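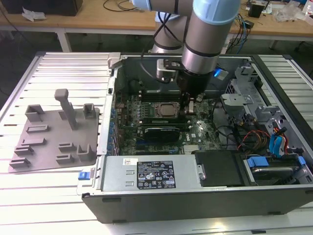
According to Monique Pruvost, the worst thing you can do with an old computer is put it in a cupboard. Sell it, give it away, strip it for parts or take it to the tip, she says, but do it in the year you stop using it. After that it only gets harder to deal with. The charger goes missing, the password is forgotten, and the machine becomes a box that people in the house are afraid to throw out and have no idea how to use.

Most of us have done what she warns against. I went through my own flat before writing this article and found two laptops under the bed and a desktop tower behind the coats. The tower was my late father's. I had kept it for his photographs, and I had not once switched it on to look at them.

The trade in used computers depends on people like me changing their habits. It is a larger trade than it looks from the high street, where it shows up as a few shops with phone covers in the window. Most of the business goes on elsewhere, in units on the edge of town, and most of the stock comes from offices. A firm replaces its machines all at once, usually when the lease or the warranty runs out. The old ones leave on a pallet, and where they go next depends on who answers the phone.

Salia occupies one of those units, between a tile warehouse and a place that hires out marquees. Faustine Huet runs it with her brother-in-law. They buy from insurers, town halls and schools, clean up what they can and sell it on with a year's guarantee. The last big collection came from an accountancy group called Poulain, which was closing its regional offices and wanted the floors clear before the end of July. It came to 593 machines, most of them desktops, along with the keyboards, a great many of which had biscuit in them.

Huet is not sentimental about the work. Each computer is weighed up quickly. If the case is sound and the processor is recent enough to run a supported operating system, it goes on to be tested. If not, the memory and the drive come out and the rest goes for metal. She pays by the unit and loses money on any machine that takes too long, so a fault that would be cheap to mend can still send a computer to scrap. A broken hinge on a laptop is a typical case. The part costs little, but fitting it can mean taking the whole thing to pieces.

"People imagine we save everything," she told me. "We save what pays for the rent."

Desktops are easier. A full-sized office tower was built to be opened by somebody from the IT department on a busy morning. The side comes off, the parts are where you expect them, and the drive slides out of a cage. Nearly all of them have dust in the fan, and nearly all of them run better once it is gone. They are also hard to sell. Families want laptops, students want laptops, and a tower needs a screen, a desk and a place to stay put. Huet sells hers mainly to small businesses, and lately to parents who would like the computer to be in the living room and not in a bedroom.

What to do about the data

Ask people why they keep an old machine and the answer is almost always what is on it. Some are thinking of photographs. More are thinking of bank statements, tax letters, passwords saved in a browser, and they are right to be careful. Dragging files to the bin does not remove them. Emptying the bin does not do it either. The space is marked as free and the contents stay there until something else is written on top.

For an older drive with spinning discs, overwriting the whole thing once is enough for a household. It can take several hours, and there are free programs for it. Solid state drives work differently, and overwriting them is less certain. The usual advice is to use the maker's own erase command, or to make sure the drive was encrypted from the start, in which case resetting it throws away the key. If all that sounds like too much, take the drive out and keep it. It is the size of a paperback at most, often much smaller, and the rest of the computer can then go to anyone. 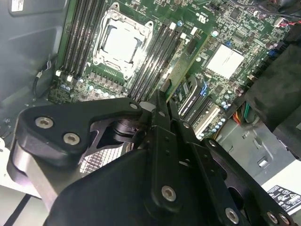
Professional buyers should give you a certificate with the serial number of each drive they have wiped. Ask for it before the van arrives. Thierry Cordier, whose printing firm sold its old computers last year, did not ask, and spent six weeks writing to a dealer who had stopped replying. Nothing bad came of it as far as he knows. He would still rather have spent those weeks on something else, and he now reads the paperwork twice.

The private seller has no paperwork to rely on, and a surprising number of people sell a laptop with their own account still open on it. Huet has bought machines at auction and found wedding speeches, a divorce petition and somebody's half-written novel. She wipes them all without reading on, though she admits to two chapters of the novel.

How old is too old

A computer seldom wears out all at once. What usually ends its life is software. The operating system stops getting security updates, then the browser stops working with the newer version of some website, and one day the bank will not let you in. The machine itself may be in perfect health. This annoys people more than a breakdown would, and I think they have a point. A washing machine that still washed would not be turned away by the water company.

There are ways round it. The best known is to install a lighter operating system, of which there are many, free of charge. Léonie Rolland teaches an evening class on the subject in the back room of a library. It runs for six sessions and is always full. Her pupils bring machines that their children told them to throw away. The oldest I saw there was 12 years old and belonged to a retired vet, who uses it for email and chess and cannot see what else he would want.

Rolland spends the first session persuading people to copy their files somewhere safe, and says it is the only session that really matters. The installing takes less than an hour. Then come the questions about the printer. Printers, in her experience, are the reason people give up. She keeps a list of the models that work without a struggle and hands it out at the door.

She is also firm about the limits. A machine that was slow and cheap when new will be slow for ever. Adding memory helps if there was too little, and changing an old spinning drive for a solid state one helps more than anything else. Beyond that she tells people to stop spending. Some of her pupils are tied to one program, too. One woman came with a computer that did nothing but run Fallura, an old package for designing knitting patterns, which has never been rewritten for anything modern. Rolland told her to leave it exactly as it was, unplug it from the internet and carry on knitting.

Paying for somebody else to do it

Repair shops vary a great deal in what they charge, and it is fair to ask the price of a diagnosis before you hand anything over. Xiaoyan Cui has a counter at the covered market on Sunday and a workshop the rest of the week, and looks at most machines for nothing. If the repair would cost more than half what a decent second-hand replacement costs, she says so and offers to move the files across instead. She thinks customers come back because of that, and her queue suggests she may be right.

Spare parts are her daily complaint. For common office models she can find nearly anything, thanks to clearances like the one at Poulain. For the thin laptops sold in supermarkets she often finds nothing. The memory is soldered down, the battery is glued in, and the maker has moved on to another model by the time the first ones fail. When friends ask her what to buy, she sends them to look for a used business machine, and tells them to check that the underneath is held on with ordinary screws.

There are online marketplaces too, Udo among them, where dealers list refurbished computers by grade. The grades describe the outside. A machine with a scratched lid may have a nearly new battery, and a spotless one may not last through a film. Look for a stated battery capacity and a guarantee you can use without posting the thing abroad, and read what the seller says about returns.

As for my father's tower, I took it to Cui in the end. It started at the second attempt. The photographs were there, mostly of boats, along with a folder of letters to the council about parking. I have copied them all to a new drive and given one to my sister. The case has gone to Rolland's class, where somebody wanted the power supply, and the two laptops are still under the bed until I find their chargers.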